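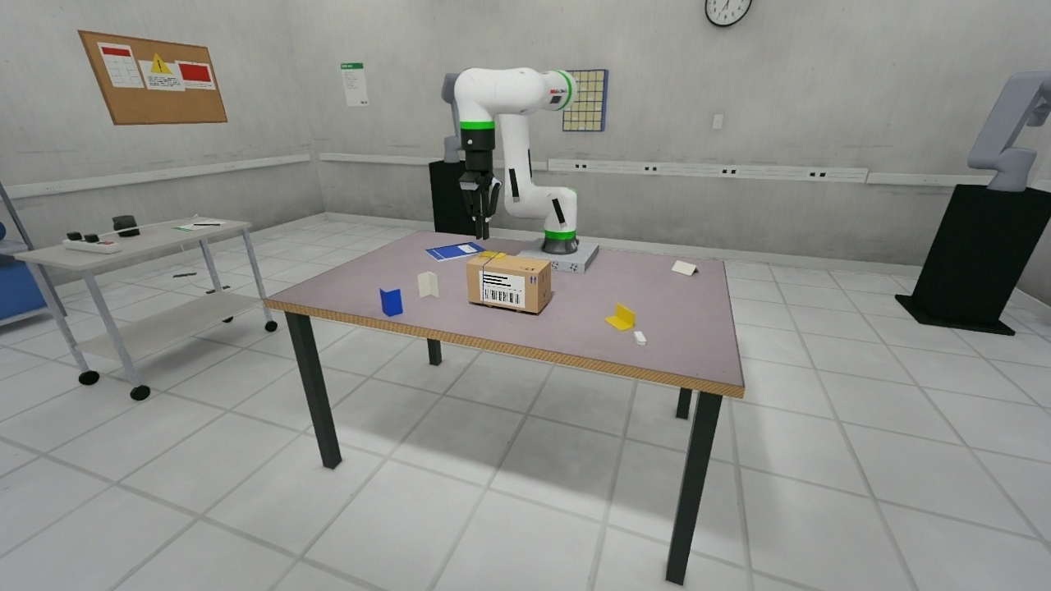 The tabletop cell in Jardine, gripper just behind and left of the carton.

Review: Jardine cell simulator, four weeks in
Posted by Lachlan Innes, October 25, 2022

I like this program a lot, and I'm going to spend most of this review on the one evening it scared me. Both things are true, and I'd still tell anybody programming small arms to try it!

Jardine is a simulator for tabletop robot cells. You load an arm, put a table under it, scatter some objects around (mine has a shipping carton, a notebook, a yellow bracket and a few folded cards) and run your pick routine as often as you like. The rendering is lovely. There's a cork board on the wall, and a power strip on a cart with its cables hanging down, and I spent far too long orbiting the room before I did any work.

On to the fault. I had a batch of 554 picks running overnight against the carton, gripper coming straight down from above. Partway through I hit the stop button in the toolbar to change the approach height. The status light went red, the log said STOPPED, and the arm kept going. It finished its descent, drove both fingers into the top of the box and stayed there, pushing, with the force readout climbing.

In a simulator that costs you nothing. But I send the same stop call to the real arm at our shop in Risthorpe, and I went cold thinking about it. Marion Kerr and I spent the next day on it and found the cause: if a stop arrives while a move is being blended into the next one, Jardine drops it and reports success anyway. We could repeat it on 4 runs out of every batch, always on the downward leg.

I wrote to support at Stovach, who make it, and Innes Guthrie answered the same afternoon with a proper explanation and a workaround – turn off blending under Motion, Advanced. A patch is promised for November. It does slow the cycle down, and I don't care.

Our real cell has a hardwired emergency stop that never goes near this software. Please check that yours does too, and press it with the arm moving before you trust it.

Everything else is a joy. Contact between fingers and cardboard behaves sensibly, you can swap grippers without rebuilding the cell, and replay lets you scrub through a bad pick joint by joint (that's how Marion caught the dropped stop). It stayed smooth through almost 3,000 picks on my aging desktop. The manual is thin on motion settings and the search in it is poor.

Four stars out of five. I'll rerun the stop test when the patch lands and add the result in the comments.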